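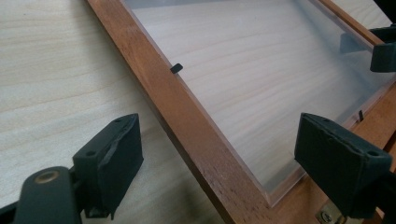
Figure 4. Stained wooden frame with clear glazing, lying on a table.

3.2 Display and storage of small textiles in the home

Respondents were asked where they kept the pieces they had finished in the past year and how each piece was protected. We grouped the answers into display under glazing, display without glazing, storage in a drawer or box, and everyday use. Everyday use covered tea towels, cushion covers and anything else that was washed as part of the household laundry.

The survey drew 580 usable replies. Most came from members of weaving and embroidery guilds, so the sample leans towards people with some training, and beginners are under-represented. Replies were coded by hand by both authors, and disagreements were settled by going back to the written comments.

Storage in a drawer or box was the most common answer for pieces woven on floor looms. Embroidered work was more often framed. The written comments suggest that this has a lot to do with size. A sampler fits a ready-made frame, while a runner or shawl needs a custom one, and cost was the reason most often given for leaving larger work in storage.

Among those who framed their work, few had used a spacer between the textile and the glazing. Several wrote that they had never heard of one. Contact with the glazing matters for wool and silk in particular, as moisture trapped against the fibres can leave marks along the folds and may encourage mould. Respondents in coastal areas reported spotting more often than those inland, but we did not ask for indoor humidity readings and cannot separate climate from the way the work was mounted.

Colour change was reported for all four groups. Reds and purples from plant dyes were named most often. Some respondents had turned a piece around on the wall after noticing a change, which evens out the fading and makes it harder to judge later on. We asked those people to describe the back of the work, where the original colour is usually better kept, but only a handful had taken it out of its frame to look.

To follow up on the mounting question, we visited 8 households and looked at the framed work together with the maker. The pieces are referred to here by the names their makers gave them. Istus, a tapestry in handspun wool, was held to its backing board with double-sided tape, and the tape had yellowed at the top edge. Vik, a small band weaving in linen, had been stitched to a cotton-covered board and was in good condition after 7 years in a hallway. Ukora was pressed flat against its glazing with no gap, and the pile had taken on a crushed look near the centre. Pillow, despite the name, had been unpicked from a cushion and mounted as a flat panel. Its lower border showed wear from its earlier use, and we left it out of the colour comparison.

Backing materials varied more than we had expected. Grey cardboard, corrugated card and hardboard were all in use, sometimes within the same house. Acid-free board was found only where a professional framer had done the work. Makers who framed their own pieces tended to keep whatever backing came with the frame, and most were unaware that it could discolour the cloth.

Hanging position was recorded for each piece. South-facing rooms were favoured for their light, and work was commonly hung opposite the window. We discuss light exposure separately in section 3.3, where the visits made in July are compared with the winter readings.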